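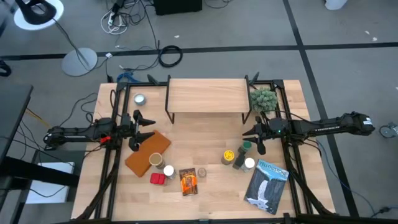
Reading time: 3 min

Work and Automation, Unit 6: Sorting returned goods

Handout to go with the lecture. Read it before Friday's seminar and bring the worksheet.

The case

Prarness handles customer returns for online sellers. Goods come back mixed: jars, bottles, books, folders, small household things. No two totes are alike. For years the job was done by hand at long benches, and the people doing it were called returns clerks. A clerk picked up an item, decided what it was, checked it for damage, and put it in the right stream.

The company now has a two-arm cell working on part of this flow. A mixed set of items is laid out on a table and the arms pick them up one at a time. Hard cases are jars of different heights standing close together, where the gripper has to come down on one lid without knocking the next, and flat things such as magazines, which lie flush with the table and give the fingers nothing to hold.

What the job was

Tamara Hrytsenko worked the benches before moving to the cell. In her interview (reading 2) she separates the job into handling and judging. Handling is lifting, turning and placing. Judging is deciding whether a scuffed cover counts as damage, or whether a jar has been opened. Handling took most of the shift. Judging was what new clerks took longest to learn.

What the job is now

One attendant looks after each cell. The attendant sets out the items, watches the picks, steps in when something is dropped or missed, and records the reason. The reason codes were written by Colton Ouellet, the shift lead, and have been revised twice. Attendants still judge the condition of every item. The arms do not.

Points to note:

Less lifting and reaching. Attendants report fewer sore shoulders at the end of a shift.

More watching. Several say the long stretches of looking are more tiring than the bench was. Breaks were not changed when the cell came in.

Less talk. At the benches clerks stood side by side and asked each other about odd items. An attendant works alone and has to walk over to ask.

Pay. The attendant role started on the clerk's rate. The grade was reviewed in October after Omolara Aliyu, the staff representative, argued that writing up faults was technical work. The review moved it up one step.

Two terms

Task substitution: a machine takes over one task within a job, and the job continues with the tasks that are left.

Residual work: whatever the machine leaves behind. It may be the skilled part, the dull part, or both. At Prarness the judging stayed with people, and so did picking up what fell.

Compare this with the Drultia laundry in Unit 4, where the machine took the sorting decision and people kept the lifting.

Worksheet

Choose a job you have done yourself. List its tasks, mark which are handling and which are judging, and write one paragraph on what would be left if the handling went to a machine. One page is enough. Hand it to Harvey Gosselin at the start of the seminar.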